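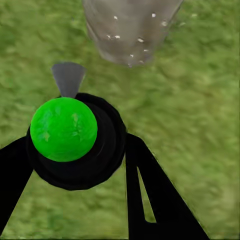 How long should I wait before mowing a lawn I just reseeded?

Wait until the new grass is taller than your normal mowing height, then cut only the top third. For most cool-season mixes that means the first cut comes in the fourth or fifth week. Mowing too early pulls the seedlings out by the roots.

Details from the original poster:

I reseeded the back lawn in May after a bad winter. The area is 665 square feet, mostly flat, with a wet corner by the downspout. I used the Musberg shade and sun mix and raked it in with a thin layer of compost. Most of it is up now and it looks thick in the middle, but the edges are patchy and the old grass that survived is getting very long. It is flopping over onto the new stuff. Can I cut the old grass and leave the new grass alone? My mower is a Haberkorn push reel with three height settings. I also have a string trimmer but I am not very good with it.

Posted by mudroom_door

You can cut the whole thing at once if you set the mower high. Reel mowers are a good choice for this job as they are light and they cut clean. Put yours on the highest setting and check what that measures before you start. Set it on the driveway and measure from the ground up to the bed knife. A lot of reel mowers top out lower than you would expect, and if yours stops at 2 inches I would not use it on a shade mix yet. Borrow a rotary mower with a sharp blade and set it to 3 inches or a little over.

Let the soil dry out on top before you go out there. If your shoes leave prints, come back tomorrow. The corner by the downspout will be the last to dry, so skip it the first time and do it the week after. Turn wide at the ends of the rows. Sharp turns are what tear up new grass -- I lost a strip along my fence that way.

The old grass flopping over is a bigger problem than the patchy edges. It shades the seedlings and holds water against them. Take the long grass down in two passes a few days apart so you don't leave piles of clippings. If you do get piles, rake them off by hand with a leaf rake, lightly.

For the edges, scratch up the bare soil and put down more seed. Edges next to concrete dry out faster and need water more often than the middle. Morning is best.

Posted by plainfield_turf

I never wait. I cut mine when it looks long. Never had trouble with it. Ustico seed comes up faster than Musberg anyway, so next time get that.

Posted by rk_backyard

Mostly agree with the long answer. Two things to add.

Sharpen first. A dull reel folds the grass over and chews it, and young grass has almost no root to hold it in place. Valtomard sells a lapping kit with the paste and a crank handle that fits most push reels. It took me an evening, mainly because I had the paste on too thick and had to wipe it off and start over.

Also hold off on weed killer. The label on mine says to wait until the new grass has been mowed 4 times. Pull the big weeds by hand after rain and leave the small ones alone for now. Regular mowing gets rid of a lot of them.

I would stay away from the string trimmer except along the fence.

Posted by cloverpatch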